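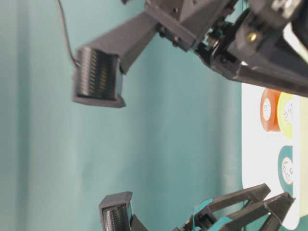

*Gripper finger with ridged pad and cable.*

The **Flevthorpe bottle levy** is a small local tax on drinks sold in throwaway bottles, and I've been paying it at my corner store long enough to have opinions! It came into force on February 28, 2022, and adds 10 cents to each bottle. Stores hand the money over to the town every September.
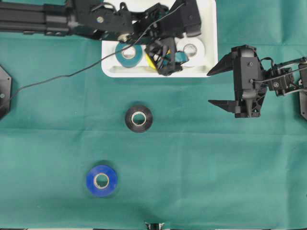 **Robot grippers over tape rolls**

The idea came from Damir Đorđević, a town councilor who first wanted 40 cents (you can imagine how the store owners took that). After four public meetings the lower rate went through. I sat in on two of them, and the second ran so late that they locked the parking lot.

## Who pays

The buyer pays at the register, and the levy gets its own line on the receipt. Milk and medicine are exempt. The town register lists 496 sellers, from the Mladenović supermarket down to Akik, the kiosk by the station where I get my soda. Refillable bottles are left out completely, so I've switched to those for water – mostly!

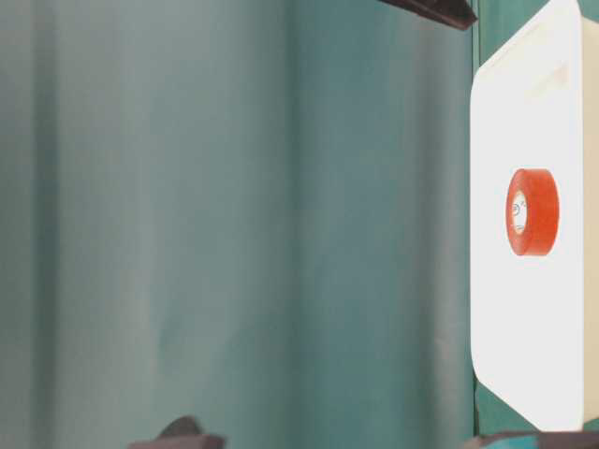

**What happens to the money?**

It goes into the town's waste budget, where it pays for street bins and the recycling depot on Zarketia Road. Stores keep none of it, though they can claim back the cost of changing their registers.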